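Search this site Go Menu

Setting the table, slowly: our second-year project report
by Yara Rawashdeh, for the Titis group

The task we were given sounded like a chore you'd hand a bored child: arrange things on a table so it looks nice. Leen said we'd be finished by Friday. She has since asked for this not to be repeated.

We used hand-held grippers. A person holds one, does the job, and the camera on it records everything, so that the arm can later learn from what the person did. We planned 400 demonstrations and recorded 171. Our supervisor, Lleucu Maddocks, called this "a number", and moved on to the next item.

Flowers went in on the second version of the task, when placing blocks on a blue surface had stopped being interesting even to the people marking us.

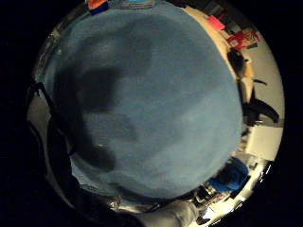
Blue surface, grey sleeve, gripper camera. 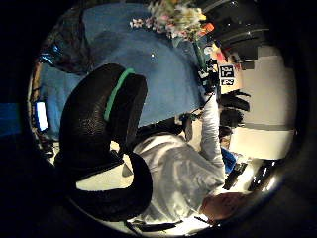 Of the 171 recordings, we threw out 36. Most went because the tracking had wandered off and reported a hand somewhere inside the wall. Everett spent a week on a script to catch these automatically. It caught them, along with several perfectly good ones, which we put back by hand.

The trained model, which we named Broreo for reasons lost to a group chat, got 12 test runs. It managed the blocks fairly well. With flowers it would approach, stop, and appear to think better of it. I have some sympathy.

If we did it again we would agree on where each item starts before recording anything. Two of us tidied up between takes and two of us didn't, and you can tell from the data which was which. We would also book the room for mornings.

Comments (3)

abla_n: I was one of the tidy ones. Please put that in the report.

Everett D: The script is fine now.

Reader from Terholm: Did you try it with fewer flowers?

We use cookies to remember your settings. Accept Manage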